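Shop notebook, February, sprint car no. 16

Came in early because I wanted the motor back on the dyno before Muthu got here and started talking me out of it (he does that, bless him). We had been chasing a flat spot since the last time the car ran at Drudcombe, where it pulled beautifully down the backstretch and then went lazy coming off turn four. I was sure it was fuel. Pulled all the injector nozzles, cleaned them, and put them back in the same holes, with the one in number 6 swapped for a new Zernell.

First pull was up to temperature by 10:30, and there it was again, a soft little dip right at 3000 and then clean all the way up.
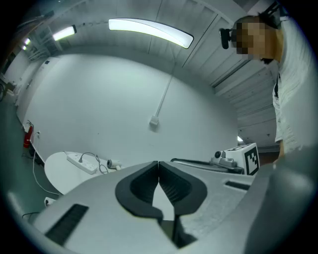

So, not the nozzle, or not only the nozzle. Muthu thought we should look at the magneto next, and I grumbled, but he was right to push. The lead had a rubbed place where it passes behind the bracket, and I must have looked past it a dozen times. New lead on, rerouted over the top with a good wide loop. The dip is smaller now but I can still hear it!

Shirley Ashworth called about the right rear torsion bar. She has a Stivis she'll let us try, and she wants it back before the opener if we don't like it. I said yes please. Left the fuel pressure at 65 for now so that we only change one thing at a time.

Still to do: leak-down on all eight, and order the bracket grommets from Poojary.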